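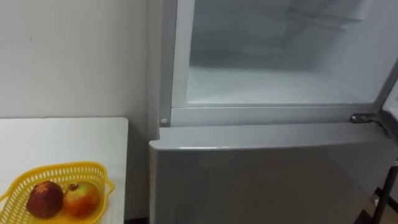 冷凍室の内部(扉を開けた状態)

ヴォンウッド財団 助成事業 中間報告書
事業名 家庭における食品廃棄の記録と保存習慣の見直し(通称タミハナ)
実施団体 ジャーケロ生活調査室
対象地域 リダム団地および周辺の戸建て地区
2018年8月

はじめに

本報告は、前回の報告以降に行った作業と、そこから言えること、言えないことをまとめたものです。前回の報告では「参加世帯の廃棄は減る傾向にある」と書きました。この一文は、いま読み返すと書きすぎでした。撤回とまではいきませんが、根拠が弱いことを先にお伝えしておきます。理由は第三節に書きます。

助成申請の段階で、私たちは三つのことを前提にしていました。家庭の食品廃棄は本人が思っているより多いこと。記録をつければ本人が量に気づくこと。気づけば減ること。一つめは今のところ崩れていません。二つめは半分ほど怪しく、三つめはかなり怪しくなっています。食品ロスを扱う啓発事業の多くが、この三つめを当然のように置いて効果を語っています。私たちも申請書でそうしました。

財団の担当の方からは、年度末の公開報告に使える前向きな数字を早めにいただきたいとのご要望がありました。お気持ちはわかるのですが、現時点で出せる数字には但し書きが多くつきます。但し書きを外して数字だけを公開されるくらいなら、今回は見送っていただきたいというのが実施側の希望です。

一 この期間に行ったこと

登録世帯は29世帯で確定しました。募集は団地の掲示板、集会所での説明会、地元の青果店のレジ横に置いたちらしの三経路です。経路ごとの応募の傾向はかなり違い、説明会から来た世帯は、もともと家計簿や献立表をつけている人が目立ちました。ちらしから来た世帯は、謝礼の商品券を理由に挙げた人が多くいました。この違いは後の分析に響きます。

記録用紙は予定より遅れて配布しました。初版の用紙は試しに使ってもらった段階で評判が悪く、欄が細かすぎる、台所で立ったまま書けない、濡れた手で触ると字がにじむ、という声が重なりました。改訂版では品目の分類を減らし、捨てた理由の選択肢を整理し、紙を厚手のものに替えています。遅れの責任は私たちにあります。初版を机の上だけで作ったためです。

記録の単位も変更しました。申請書では重さを量ることになっていましたが、台所用のはかりを毎回出す手間が重く、量った世帯と量らない世帯が混ざってしまいました。現在は「小鉢ひとつ分」「茶碗ひとつ分」のような目安で書いてもらい、重さは訪問時に照合用として量っています。目安から重さへの換算には誤差があります。誤差の大きさは世帯によって違うので、全体を一つの係数で直すことはしていません。

訪問は各世帯につき2回を予定しており、初回はすべて終わりました。初回訪問では、買い物の頻度、調理を担う人、保存場所の使い方、家族の食事時刻のずれなどを聞き取っています。聞き取り票は当初の案より短くしました。長い票で試したところ、後半の答えが明らかに雑になったからです。

集計作業では、手書きの記録を表計算に打ち直し、別の担当者が読み合わせをしました。入力した記録はおおよそ2,000件です。件数だけ見ると多く感じられるかもしれません。しかし熱心な数世帯が大きな割合を占めており、件数の多さはそのまま情報の多さを意味しません。

二 記録からわかったこと

捨てられたものの上位は、葉物野菜、炊いたごはん、開封後の調味料や漬物、食べ残しの汁物でした。順位には季節の影響があります。気温が上がってからは汁物と果物が増え、根菜は減りました。どの世帯にも共通する品目は葉物だけで、それ以外は家族構成によってばらつきます。

捨てた理由の欄では「忘れていた」が最も多く選ばれています。これは各地の啓発資料でもよく見かける結果で、解決策として「見える化」や「冷蔵庫の整理」が勧められるのが通例です。ただ、訪問時の聞き取りと突き合わせると、「忘れていた」の中身は一様ではありません。本当に存在を忘れていた場合のほかに、覚えてはいたが食べる気にならなかった場合、家族が食べると思っていた場合、捨てる決心がつくまで置いていた場合が混じっています。最後のものはかなり多く、ある聞き取りでは「傷むのを待っていた」という言い方が出ました。食べられるうちに捨てるのは気が引けるので、捨ててもよい状態になるまで待つ、ということです。

この行動に対して、収納容器を透明にするとか、手前に置くとかいった助言は効きません。見えているからです。見えていて、食べたくなく、捨てるのも嫌だという状態に、整理の工夫で対応しようとするのは見当違いだろうと考えています。申請書に書いた「収納講座」の優先度は下げるつもりです。

買いすぎについても、通説とは少し違う様子が出ています。安売りのまとめ買いが廃棄の原因だとよく言われますが、記録を見るかぎり、まとめ買いの翌週に廃棄が増える世帯と、ほとんど変わらない世帯に分かれます。増えない世帯は買った日に下ごしらえをしているという共通点がありました。では下ごしらえを広めればよいかというと、そう簡単でもありません。下ごしらえをしている世帯は、買った日に台所に立つ時間がある世帯です。時間のない世帯に同じことを勧めても、荷物が一つ増えるだけになりかねません。

予定の変更による廃棄は、私たちの想定よりはっきり出ました。急な残業、子どもの部活動の延長、親戚からのおすそ分けなどです。おすそ分けは扱いの難しい項目です。断れない、量を選べない、すでに持っている野菜と重なる。記録の自由欄には、もらった茄子についての率直な書き込みがいくつもありました。公開報告には載せない約束なので、ここでも引用は控えます。

三 前回報告の「減る傾向」について

前回報告の時点では、記録開始直後と比べて、後の週の廃棄の記入が減っていました。私たちはこれを廃棄そのものの減少と読みました。しかし同じ数字は、記録をつけるのに飽きた結果としても説明できます。

今回、訪問時に生ごみの袋を見せてもらえた世帯について、袋の中身と当日の記録を比べました。記録が実際より少ない例が複数見つかっています。書き忘れのほか、「これは食品廃棄に入らないと思った」という判断の違いもありました。野菜の外葉、魚の皮、子どもの食べこぼし、犬にやった残り物などです。用紙の説明が足りなかったことは認めますが、説明を足しても判断の違いは残るでしょう。

さらに困るのは、記録が少なくなる方向のずれが、週を追うごとに大きくなっているように見える点です。これが事実なら、減少のかなりの部分が見かけのものになります。現段階では、どの程度が見かけで、どの程度が実際の減少かを分けられていません。袋の照合に応じてくださる世帯はもともと協力的な世帯に偏っているので、照合していない世帯のずれはもっと大きい可能性があります。

途中から記録が届かなくなった世帯の扱いも問題です。所定の期間を通して用紙を提出したのは22世帯でした。提出を続けた世帯だけで平均を出せば、見栄えのよい結果になります。続けられた世帯は、もともと几帳面で、廃棄も少なかったと考えるのが自然です。やめた世帯の初期の記録を見ると、廃棄の記入は平均より多めでした。やめた世帯を外して「効果があった」と言うことは、私たちはしません。

他地域の類似事業の報告書も読み直しました。途中でやめた世帯について一行も書いていないものが目につきます。参加者全員が最後まで続いたのかもしれませんが、私たちの経験からすると想像しにくいことです。比較対象として申請書に挙げた事例のうち、やめた世帯の扱いが書かれていないものは、次の報告から参照を外します。

比較のための対照世帯を置かなかったことも、改めて弱点として記しておきます。予算の都合で省いた部分です。暑い時期には生野菜の傷みが早まり、学校の休みには昼食が家で増えます。対照がなければ、こうした変動と事業の影響を切り分ける手がかりはほとんどありません。

四 冷凍保存の講座について

冷凍保存の講座は、参加者の満足度が高い催しでした。終了後のアンケートには「役に立った」「さっそくやってみたい」という回答が並んでいます。この種の回答をもって成果とする報告書は多いのですが、私たちはあまり重く見ていません。講座の直後に、教えてくれた相手の前で書くアンケートに、役に立たなかったと書く人はまれです。

講座の後の記録を見ると、冷凍に回した食品の記入は確かに増えました。一方で、冷凍したものを後で捨てたという記入も、少し遅れて増え始めています。霜がついた肉、何だかわからなくなった袋、解凍したが味が落ちて残されたごはんなどです。廃棄が先送りされただけの分が含まれていることになります。集計の期間が短いと、この先送りは成果に数えられてしまいます。講座の効果を見るなら、最低でも冷凍品がひと回りするくらいの期間が必要で、今の計画ではそこまで追えません。

冷凍のための電気代や、袋やラップの購入も、家計から見れば費用です。捨てずに済んだ食品の値段だけを足し上げて「節約額」とする計算には、こうした費用が入っていません。申請書にあった節約額の試算は、私たちの手元では再現できませんでした。元にした単価の出どころが混在しており、値引き品を定価で計算している箇所もありました。試算はいったん取り下げます。

講座の内容そのものにも見直しが要ります。講師用の資料では、冷凍室に十分な空きがあることを前提にしていました。聞き取りでは、氷、保冷剤、弁当用の市販冷凍食品でほぼふさがっているという世帯が多く、下ゆでした野菜を平らに並べて凍らせるような手順は始めにくいようです。保冷剤は捨てどきがわからず増え続けるという話が何度も出ました。まず保冷剤の捨て方を案内するほうが実際の役に立つかもしれません。地味な内容ですが、次の資料に加えます。

五 謝礼と参加の動機

謝礼については、内部でも意見が割れています。謝礼があるから続いているのか、謝礼があるから雑に続いているのか、記録からは判断できません。提出日の直前にまとめて書いたとみられる用紙がありました。同じ筆圧、同じ色のペンで、何日分もの欄が似た言葉で埋まっています。虚偽とまでは言えませんが、思い出して書いた記録の精度は高くないはずです。

こうした用紙を分析から外すかどうかは、まだ決めていません。外せばきれいな数字になりますが、外す基準を後から決めるのは都合のよい結果を選ぶことにつながります。当面はすべて残し、まとめ書きの疑いがある用紙に印をつけたうえで、含めた場合と含めない場合の両方を出します。

謝礼の増額というご提案をいただきましたが、お断りしたいと考えています。増やせば提出率は上がるでしょう。提出率が上がることと、記録が正しくなることは別の話です。その予算があるなら、訪問の回数を増やすほうに使わせてください。

六 広報について

団地の広報紙から取材の申し出があり、事業の紹介文を出しました。見出しに「ごみが減った」と入れたいとの相談があり、こちらから外してもらっています。掲載された文面は事業の趣旨と参加者募集の経緯にとどまり、効果には触れていません。反響はほとんどありませんでした。

参加世帯の冷蔵庫の様子を公開してほしいという要望が外部から来ています。生活の内側が見えるものであり、同意書の範囲を超えるので応じていません。公開報告で使うものは、参加世帯の暮らしぶりがわからないものに限ります。

七 予算の執行状況

印刷費は、記録用紙の刷り直しにより予定を上回りました。交通費は、訪問先が近隣にまとまっていたため下回っています。差し引きで全体は予算内です。講座費のうち収納講座の分は未執行で、訪問費への振り替えをお願いしたく、別紙の申請書を添えます。集計用の機器の購入は見送りました。手持ちのもので足りています。

人件費は申請どおりです。ただし、袋の照合にかかる時間が当初の見込みより長く、無報酬の残業で補っている部分があります。この状態を標準の費用として次年度の計画に引き継ぐと、実際には回らない計画になります。次年度の申請では、照合の時間を正当に見積もった額を出します。金額は上がります。

八 今後の作業

9月に二度目の訪問を始めます。袋の照合に応じてくださる世帯を増やしたいので、依頼の文面を書き直しました。以前の文面は調査の意義を長く説明していましたが、参加世帯から「何をされるのかがわからない」と言われたため、所要時間、見るもの、見ないもの、持ち帰らないことを先に書いています。

途中で提出が止まった世帯には、再開をお願いする連絡はしません。かわりに、やめた理由を尋ねる短いはがきを送ります。返信は多くないと見ていますが、少数でも読む価値があります。続いた人の話ばかり集めていると、この調査はどんどん耳ざわりのよいほうへ傾きます。

「傷むのを待つ」という行動については、聞き取り票に項目を加えます。聞き方が難しく、責めているように受け取られると正直な答えは出てきません。試しに作った質問文は、内部で読み合わせた時点で二度書き直しになりました。よい案があればご助言ください。

対照世帯については、追加の費用をかけずに置ける方法を検討しています。近隣の別の棟で、生ごみの収集日の前日に共用の集積所の総量を見せてもらう案が出ましたが、棟ごとに世帯構成が違ううえ、食品以外のごみと分けられません。採用の見込みは薄いと思われます。

ご判断をお願いしたい事項

講座費から訪問費への振り替えの可否。
節約額の試算を公開資料から削除することへのご了承。現在、財団のウェブサイトの事業紹介欄に旧試算が掲載されたままです。
最終報告の提出時期を、二度目の訪問の集計が終わるまで延ばすことの可否。延ばせない場合は、効果についての記述を省いた形で提出します。

添付 改訂版記録用紙、聞き取り票(短縮版)、費目間流用申請書、入力作業の手順書

ジャーケロ生活調査室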